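Lilham Repair Log Corpus: data card

Version of 2/23/23

Summary
The corpus holds 2,693 free-text repair notes on desktop computers, written by bench staff at two workshops, Lilham and Rorwood. Each note was typed when a job was closed. Language is English. Notes run from a single word to a full page.

Fields
note_id — integer, unique across both workshops
site — lilham or rorwood
fault_reported — text as given at intake
work_done — free text
parts — semicolon-separated list, may be empty
minutes — integer, bench time only
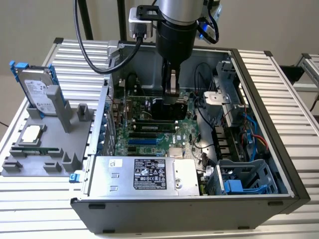
The fault_reported field was copied from paper intake slips and keeps its original spelling. Abbreviations such as "psu" and "hdd" were left alone. Work_done was not edited except to remove names, phone numbers and serial numbers.

Labels
Each note carries one of 13 fault codes. The code list follows the Mac Giolla scheme, with "intermittent" added as a separate code. Two annotators labeled 230 notes in common; disagreements in that set were settled by discussion, and both original labels are kept in overlap.csv.

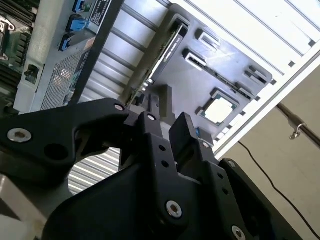 Splits
train: 2,000 notes
test: 693 notes
The split is by machine, so repeat visits fall on one side only. Earlier releases split by note and scores on them should not be compared with scores on this one.

Known issues
Rorwood rounded bench time to the quarter hour. Lilham did not. Empty parts fields are ambiguous — they can mean no part was used or none was recorded.

Loading
Files are UTF-8 CSV with a header row. The Hindano loader reads them without options. Other readers need quoting turned on for work_done, which contains line breaks.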